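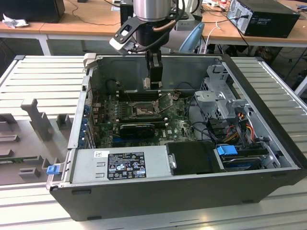

One of the outside judges wrote on our midterm form that a student team could learn everything it needed about contact tasks from pegs and holes, and that opening up a real computer was a fine way to spend a semester looking for screws. We have kept the form. The remark was fair as a forecast of the first month, and it shaped the rest of this section more than we would like.

Figure 1. The work cell during the memory task. The tower lies on its side with the side panel off, and the parallel gripper is lowered into the case just above the memory slots. The gray printed fixture is on the table to the left.

4. The Project Course as a Test Bed

4.1 Task and setting

The work was done by the Torkier team, a group of undergraduates who signed up for a project course and learned in the second meeting that it was also an entry in the Platareck challenge. The rules ask each team to service a used desktop computer with one arm and one gripper. A team may choose its own machine, within limits, and may not modify the machine. Modifying the fixture is allowed, which explains the amount of gray plastic we produced.

We limited the task to memory modules: pick a module from the fixture, carry it over the case, line it up with a slot and press until it seats. A person does this in a few seconds while talking about something else. The team took 464 logged attempts to reach the results in Section 5, and there were others before anyone remembered to turn on the logging.

Laying the tower on its side makes the board a floor and turns insertion into a downward push, the kind of motion the arm does best. It also turns everything else in the case into a wall. In the case of Figure 1 the slots sit near the rear of the chassis, beside the processor socket, with the power supply and the drive cage taking up much of the remaining space. The empty socket was a standing worry. Its bracket stands open with the pin grid showing, and our motion planner regards a pin grid as free space like any other. We added a keep-out box over it by hand. A more general method was proposed in the team's weekly notes and has been proposed there every week since.

4.2 Software

The students built on two packages from earlier years of the course. Phromma handles calibration and turns a camera view into a target pose. Filtach watches the forces at the wrist and decides when to stop pushing. Neither was written with the other in mind. Phromma reports positions in the frame of the table, while Filtach thinks in the frame of the gripper, and the script that reconciles them is the longest file in the project. It contains a comment reading "do not simplify." Two students simplified it, independently, a month apart.

The approach is split into three stages. The arm first moves to a point 80 mm above the slot, where a clear view of the board is still possible. It then descends slowly to light contact. Finally it makes a small search along the slot until the force reading suggests that the edge of the module has found the opening, and presses. During the search the contact force is held at 2 newtons. We arrived at that value by trying a larger one.

4.3 What the students changed

The first 200 attempts used a single fixed path copied from a guided demonstration. This worked well on the afternoon it was recorded. By the next morning someone had nudged the tower, and the arm carried out the old motion with great confidence beside the slot. For the remaining attempts the slot position was measured again at the start of each session, and the path was computed from that measurement.

The fixture went through more versions than the software. Early holders gripped the module firmly enough to survive a bump to the table and, as a result, firmly enough to survive the robot. Later ones were looser, with a sloped entry, and let the module settle against one side before pickup. The students found this part of the work dull and did it very well. Our own contribution was to insist on a naming scheme for the printed parts, which was followed until June.

Cables were the other steady source of trouble. Loose wiring inside a computer case does not stay where it was drawn in the model, and we made no attempt to track it. The team's rule was to tuck anything movable away from the slots before a session and to stop the run if a finger touched it. Stops of this kind are recorded as failures in Section 5. There was a lively argument for a separate category, put forward mainly by the group responsible for tucking.

4.4 Limits of the setup

All attempts used the same model of case and board, and the modules always began in the fixture. We did not test a tower standing upright, nor one with dust in it, though the second was available in large supply. The clips at the slot ends were opened by hand before each attempt. The challenge rules permit this at a cost in points, and the team judged the cost acceptable after one evening spent trying to open a clip with a gripper finger.

As for pegs and holes, we did run them during the opening weeks as a warm-up, with the same controller and a printed block. The students had them working by the third session. The gains tuned on the block were then carried over to the computer, where every one of them had to be changed. The force log format carried over intact.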